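The Long Life of a Short Drink

In the town of Stolau, where I grew up, there was one shop that sold cold drinks, and it closed for lunch. If you were thirsty between noon and two, you waited. I think about this often now, because I live in Clonham, and in Clonham I can buy something to drink at any hour, in the street, at the station, at the swimming pool and even in the hall of the building where my dentist works. I have become curious about how this happened, and about what it did to the way we drink.

When I was a child, a soft drink was an event. My grandmother kept two bottles in the cellar, on the stone floor behind the potatoes, and they were opened when guests came. They were glass, heavy, and the opener hung on a string by the cellar door. We children received one small glass each. You did not ask for a second one. I remember that we drank it very slowly, with the teeth almost closed, to make the bubbles last. The bottle itself was worth money, and to carry it back to the shop was a job for the oldest child, who was allowed to keep the coins. I was the second child, so my feelings about this are still not completely peaceful.

The local product was called Desto. People from other regions do not know it. It was a yellow lemonade with a taste of pear, made in a low building near the river, and on warm days the whole street smelled of sugar. The company had only one truck. It was green, and it delivered to the villages in a fixed order, so that everybody knew when Desto would come. If a wedding was planned, the family spoke to the driver many weeks before. My parents had 200 bottles at their wedding, and my mother still mentions the number when she wants to explain that it was a good party.

Desto stopped the glass bottles when I was in school. For us it was a great day. The new bottles were light, they did not break when you fell off your bicycle, and most important, they had a cap that you could put back. I did not understand then how much this small thing would change. A drink with a crown cap must be finished. It makes a group, because somebody opens it and it has to go around the table. A drink with a screw cap can wait. It belongs to one person and it travels in a bag. From that moment we did not sit down to drink anymore, we carried our drink with us and took a little when we wanted.

I once talked about this with a retired engineer who had worked on filling lines for most of his life. He was not sentimental. He told me that in the glass years every line had a person who did nothing but watch empty bottles go by in front of a lamp, looking for cracks and for things that people had put inside. Cigarettes, mostly, and sometimes a wasp. The watchers were changed often, for after some time the eyes go to sleep while they are open. He said that he still cannot look at a row of bottles in a restaurant without checking the necks.

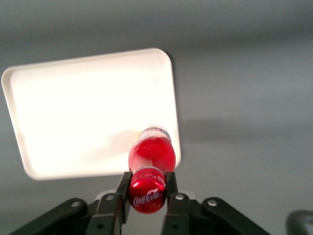

He also explained the shape to me. A bottle for a drink with gas has to be round, he said, for the gas pushes in all directions and it will make any flat wall round anyway. The feet on the bottom are there because a simple round bottom would be strong but would not stand. I had held bottles of this kind all my life and had never asked myself about the feet. When I came home I turned over everything in my refrigerator. My family found this strange, and my milk, which was not closed well, made the kitchen floor white.

Today the question in Clonham is where all the bottles go. The town brought back a deposit last November, after many years without one, and it is interesting to watch how people learn again what their grandparents knew. In the first weeks there was a lot of complaining. The machine at my supermarket took only bottles that were not crushed, and we had all been trained for years to crush them. I saw a man in a good coat blow into a bottle, with a red face, to give it back its form. The machine accepted it, and the people in the line were glad for him.

According to the notice beside the entrance, the supermarket took back 2,755 bottles in its first full week and 3,380 in the week after. I do not know if these numbers are large. But I can see that the park looks different. There used to be a ring of bottles around every trash can, and now there is grass. Early in the morning a few people walk from bench to bench with big bags, and they greet each other politely and do not take the same path.

There is also a small café in our street, called Bite, which has started to sell lemonade in glass again. You have to drink it there, or leave a deposit that is quite high. The owner told me that the young customers like it very much, and that many of them do not know how to use an opener. They hold it upside down. She shows them patiently, and after the first hiss they look proud. The lemonade is made with rhubarb and I find it too sour, but I go there for the sound.

I should be fair to the plastic bottle. My mother, whose hands are weak now, cannot lift a case of glass, and for her the light bottle means that she can do her own shopping. It is the cap that gives her trouble. She has a rubber ring for this, and in the drawer there is also a nutcracker that works better. Every object that is easy for one person is difficult for another — I notice this more as the family gets older.

Last summer I went back to Stolau for a few days. The low building by the river is a furniture store now, and they have kept the old sign inside, above the beds. The shop that closed for lunch is an apartment. In my grandmother's cellar, which belongs to my cousin, the string is still hanging by the door, but the opener is gone. Behind the place where the potatoes were I found one empty Desto bottle, gray with dust, with the pear still visible on the label. My cousin said that I could have it. I carried it home on the train, wrapped in a sweater, and since then it stands on the kitchen window and holds one flower at a time, for the neck is too narrow for two.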